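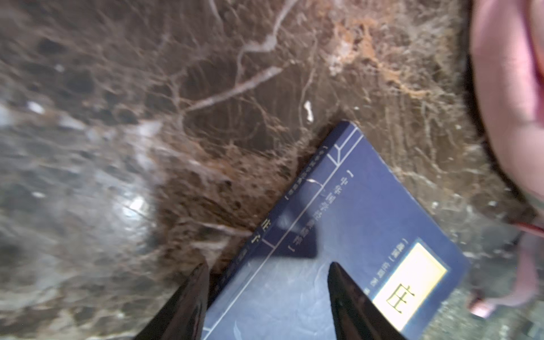

Gwenllian Gough wrote back that the trial of free Friday afternoons at Tilto should run until February, as six weeks is too short to judge it.

20th October. I agree with her, mostly. Support tickets closed so far: 1771, against 1038 in the same weeks before the trial – but we also got the new form in that time, so I do not trust the difference.

Donal still answers mail on his free afternoon. I asked him to stop, he said he will try.

To do: ask Prys Bevan for the sick day list. Write to Candville office, do they want to join?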